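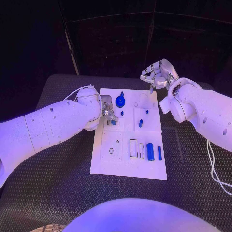
December 25, 2025

Quiet building, so I got the planner work done that I kept shoving aside since October. The Bedano branch now plans each arm separately and only merges the two at the shared-volume check. Planning time for the peg sequence dropped to 56 ms, and I grinned like an idiot!

Two things still bug me. The left gripper target for the small blue cylinder comes out of the pose estimator with a yaw that wanders (it's a cylinder, so yaw means nothing, but the IK seed doesn't know that and the wrist flips anyway). I hacked in a symmetry flag per part, see commit 1785. Kjell Hovland, please look before I merge, you know that config parser way better than I do.

The other one is the hand on the right. Its collision model in Laitinen is still one fat box, so the planner thinks the curled fingers are way bigger than they are and refuses half the approaches near that side of the board. Swapping in per-finger capsules next.

Logs are in the Brengate folder, run 2.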